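Small Storage for Shared Work Tables
Final report, Design and Everyday Objects
Submitted by Orhun Saraç, 1/28/25

1. Purpose

The project examined how small hand tools are kept at shared work tables in the Lirkgate building. Scissors were chosen as the main object of study. They are used by nearly every group, they are often left out at the end of a session, and they do not fit well in the pencil trays supplied with the room.

2. Setting and materials

Work was carried out at a square light-wood table in a room with a brown wood-grain floor. The table was kept clear except for the objects under study. The main container was a wooden box with a small metal latch at the front. It was compared with an open tray borrowed from the Atwood studio. The budget allowed for 2 containers only, at a combined cost of 1429 lira against a limit of 1600.

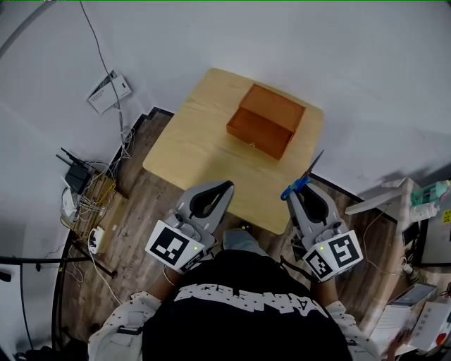
Figure 1. Blue-handled scissors and the wooden box on the work table.

3. Observations

The position of the box proved to matter more than expected. When it stood toward the back of the table, the front was free for cutting and folding, but users seated at the side had to reach across the work of others. Placing it at a corner removed this difficulty — although it was then moved more often.

The latch was liked by most users and was seldom closed. Several left the box open for the whole session and put the scissors back without being asked. The open tray filled quickly with paper scraps and had to be emptied before each use.

4. Recommendations

One latched box should be assigned to each table, with a label on the inside of the lid. Long scissors should be measured before any further boxes are ordered. A second round of observation is planned for March in room 704, using the same box and a deeper tray.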